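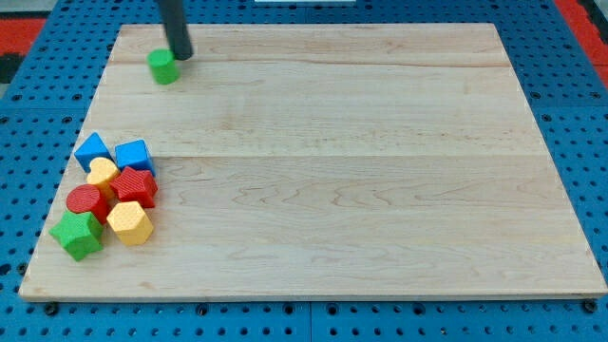
Maple-coloured planks with the seam running across the middle.

Woodwork evenings back in September

The evening woodwork class at Nosalside starts again in September, at the usual time of 7pm. Rónán Conneely is taking it for the full term and Nuala Ó Néill will cover the finishing sessions near the end.

The first project is a plain chopping board, glued up from short lengths and planed by hand. After that people can choose between a small stool and a wall shelf. Anyone who has a half-finished piece at home is welcome to bring it in, as long as it fits through the side door on Fitzgerald Lane.

There are 11 places and six have gone already. The fee is £70 for the term, including glue, sandpaper and oil. Timber is extra and can be bought on the night or brought from home. Please don't bring old floorboards unless every nail has been pulled, as the planer blades were only changed in the spring.

Sturdy shoes are needed and long hair should be tied back. Aprons are on the hooks by the sink. Parking is behind the Wuretti building after 6pm, but leave the gate clear for the bakery van.

To book, leave your name and a phone number at the front desk. Fees are due on the first night.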